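Housekeeping Practice, Unit 2: Metal Frames

Handout for the practical session, Tuesday, June 9, 2020

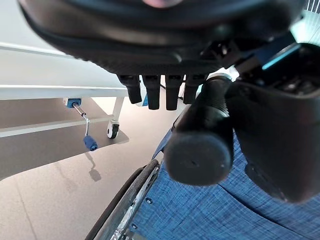 Sơn Phí asks whether the rails should be done before or after the top surface. After. Dust knocked off the surface settles on whatever is underneath, and rails wiped first have to be wiped again.

1. Scope

The unit covers white-painted and white-coated metal frames of the type used for tables and beds, with an upper rail and a lower rail running parallel. Wooden frames are dealt with in the January handout and are not repeated.

2. Order of work

Clear and wipe the top surface. Wipe the upper rail along its full length in one direction, outer face first, then the underside. Go on to the lower rail. Legs and feet come last, with a fresh cloth.

3. Materials

Two cloths, one damp and one dry. Neutral cleaner, diluted at 20 ml to the litre. Scouring pads are not used on white coatings: the scratches hold dirt and show grey within a few weeks. Cleaner is applied to the cloth and never sprayed at a joint.

4. Points commonly missed

The underside of the upper rail. The back face of the lower rail, which has to be done by feel. Welds and bolt heads, where residue collects. In the Wandeseck exercise, 94 frames were checked after cleaning and 82 passed. Every failure was on a lower rail.

5. Checking

Look along the rail from one end at a low angle, with the light behind it. Streaks that cannot be seen from standing height will show. Run a dry cloth along the underside and inspect the cloth. Note chips in the coating on the record sheet and leave them alone, as rubbing lifts the edge.

6. For next time

Read the Irkden sheet on castors and feet. Record sheets go to Khôi Tô by the end of the session, with the frame number written at the top.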